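Moving the Tamham Parish Records

24th March

The transfer of the parish records from Tamham to the reading room at Kutville has been confirmed for July.

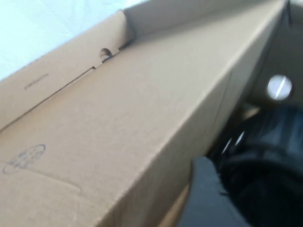 The decision was reached after a long exchange of letters between the two buildings, most of them concerning damp. The north wall at Tamham has been repaired twice and continues to let in water during the winter months. Kutville has a dry upper floor, a working lift and a landlord who has agreed to a lease of 40 years.

Readers of this blog will know that I have used the Tamham records since 2000, chiefly for my work on the Conneely family and their tenancies. I was sorry to hear of the move at first. My view has since changed, largely on account of the condition in which I found the rent book for Onder last autumn. The binding had lifted at the spine and 3 of the leaves were stained beyond reading.

Donal Mac Giolla has been asked to draw up the new finding list. The present list was typed by several hands and follows no single order, so that marriage papers appear under the name of the townland in one section and under the name of the groom in the next. Mr Mac Giolla proposes to keep the old shelf numbers in brackets beside the new ones. This will be of great help to anyone whose notes, like mine, refer only to the old numbers.

Visitors should note that the records will be closed while the transfer takes place. Requests for copies will be accepted by post until the end of the month before. Letters should give the shelf number, where it is known, and should ask for no more than 2 items at a time.

The school registers are not part of the transfer and will stay at Tamham, in the front office, where they may be seen by appointment. I intend to finish the Onder tenancies before the closure and will post the remaining names as they are checked.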